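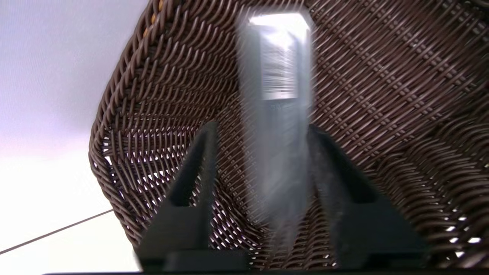

Figure 6.1 Interior of a dark brown woven wicker basket with a braided rim. Small gaps in the weave admit light at the lower part of the wall.

Chapter 6
Woven Containers in Household Storage

Terms introduced in this chapter: stake, weaver, upsett, border, openwork, racking, liner, fill height

6.1 Scope

Chapter 5 dealt with rigid containers having solid walls: boxes, crates, and molded bins. Their inside dimensions are fixed and can be read off a drawing. A woven container is different in two respects that matter to the planner of a storage system. Its walls yield under load, and its inside surface is uneven. This chapter covers the construction of woven baskets, the ways in which they deform, and the selection of a basket for a given group of household items.

The word wicker names a method of construction. It does not name a material. Willow, rattan, reed, twisted paper, and extruded plastic strand are all used, and finished pieces in different materials can be hard to tell apart by eye once they have been stained or varnished. The material should be confirmed from the supplier's data before a cleaning method is chosen.

6.2 Parts of a Basket

The upright members of a basket are called stakes. The horizontal or diagonal members that pass between them are weavers. The line at which the stakes turn upward from the base is the upsett, and most structural failures in household baskets begin there. The top edge is closed by a border, formed either by bending the stakes down and plaiting them together or by lashing a separate hoop over their cut ends.

A plaited border is thicker than the wall below it and carries most of the stress when the basket is lifted by its edge. In Figure 6.1 the border appears as parallel bands of diagonal strands, with a short run of tan strands worked into the brown. The wall also carries lighter strands, set in pairs along diagonal rows. Contrasting strands of this kind may be decorative, but in the workshop they are also useful as reference marks, since a weaver can count from them when spacing a pattern.

Openwork is any part of the wall in which the strands are spaced to leave gaps. It reduces weight and allows air to move through the contents. It also sets a lower limit on the size of item that can be stored without a liner. As a working rule, the smallest dimension of the smallest item should be greater than the widest gap.

6.3 Behavior Under Load

A tall, narrow package standing in a basket applies its weight to a small area of the base. If the base is domed, as many are, the package will lean until its upper edge meets the wall. The wall then takes a sideways load for which it was not designed. Repeated loading of this type causes racking – a permanent shift of the border to one side of the base.

Abdelilah Tazi measured this effect in a set of 28 baskets of the Skindwood pattern, all from one workshop. Each was loaded on one side only and left in place from November until spring. Racking was found in all but six. Baskets fitted with a flat board insert were tested in a second series, described in Section 6.7.

Three terms should be kept distinct in what follows. Gross volume is calculated from the outside dimensions. Net volume is the space inside the wall. Usable volume is net volume up to the fill height, which for open baskets is taken as 89 percent of the inside depth unless the contents are soft.

6.4 Labels and Retrieval

Packages placed upright in a basket should have the label at the upper end, where it remains above neighboring items. Deepak Negi's layout for the Tesgate pantry follows this practice – each basket holds a single class of goods, and no package stands higher than the border. The full layout is given in Table 6.2.

Work through the fill height calculation in Section 6.5 before attempting the problems. A basket with an inside depth of 38 cm is used throughout.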